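Teaching Garment Folding by Demonstration with Hand-Held Grippers

Student project report, October 2021
Annapurna Pillai and Muthu Arumugam

Background

Folding clothes is easy for people and hard for robots. A shirt never lies the same way twice, and the usual approach of programming a fixed path for each arm fails as soon as a sleeve is twisted under. Our project looked at the other approach, which is to let a person do the task many times and train a policy on the recordings.

The project is called Plirkidel. It started in April as a remote-control project. We drove two arms with a pair of joysticks and tried to pick up a dish towel by its corners. It was possible, but slow, and the person driving could not feel when the cloth was caught. After a few weeks we had only 39 usable recordings and most of them showed long pauses while the operator looked for a better view. We switched to hand-held grippers, where the operator holds one tool in each hand and folds the garment directly.

Equipment

Each tool has a handle, two jaws with soft pads, and a camera that looks out along the jaws. The camera view is what the policy is trained on, together with the position of the tool and the opening of the jaws. The recording software is a small program Muthu wrote, named Pichon. It starts and stops both cameras together and saves each demonstration in its own folder.

We did not use a lab bench for the main set. The grippers are portable, so we recorded in furnished rooms with ordinary things left around the folding surface. Our early policies had been trained in front of one blank backdrop and did badly when we moved the table, so we wanted more variety this time.

Procedure

The operators followed the same steps for every garment:

1. Drop the garment on the surface from waist height and do not straighten it.

2. Start recording with both grippers open and in view of each other.

3. Find an edge or seam and close the jaws of one gripper on it. Keep the other gripper on the cloth so the whole piece does not slide.

The off-white woven garment was one of the harder ones at this step. With one gripper closed on a rolled length of it, the second tip rests against the spread part of the fabric, and there is still a lot of loose cloth on both sides of the jaws.
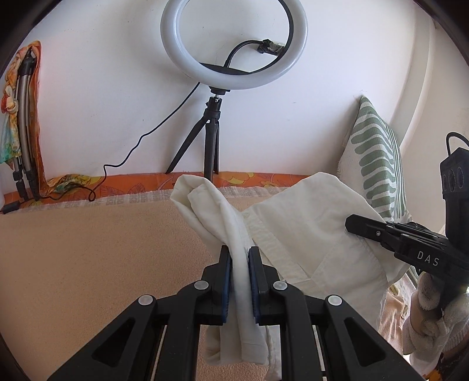

4. Lift, lay the edge across the garment, and open the jaws only after the cloth is down.

5. Repeat until the garment is folded, then move both grippers clear and stop recording.

Operators were told to work at a steady speed. Annapurna's first sessions were too fast and the tracking lost the tools, so those were recorded again. We also asked people not to smooth the cloth with the back of the hand, which everyone does without thinking. A demonstration with a hand on the cloth was thrown out.

Data

We recorded 2864 demonstrations in total. After removing lost tracking, bare-hand contact and early stops, nearly 2000 were left for training. A further 440 were set aside before training and used only to check the error of the predicted motion.

Results

The policy learned the first grasp fairly well. It usually closed on an edge and not on the middle of the cloth. The second fold was weaker. When the garment had several layers, the jaws often took hold of only the top one, and the fold came apart during the lift.

Plain, pale fabric gave more trouble than patterned fabric. We think seams and hems are hard to pick out when the whole garment is one color, but we did not run a separate test of this. Thin cotton also slipped out of the pads more than knitted fabric did. The pads on our spare set came from Wunlow and were a little stiffer – we changed back after one session.

Remaining work

We would like to record the jaw force, since the camera does not show how hard the operator is squeezing. Muthu is also adding a check to Pichon that warns the operator during the session when tracking is lost. At present we only find out afterward, and by then the garment has been put away. The next group will take over the grippers and the folder of rejected demonstrations, which may still be useful for training a model to recognize mistakes.

Plirkidel student project | Contact: Annapurna Pillai, Muthu Arumugam | © 2021 | Back to top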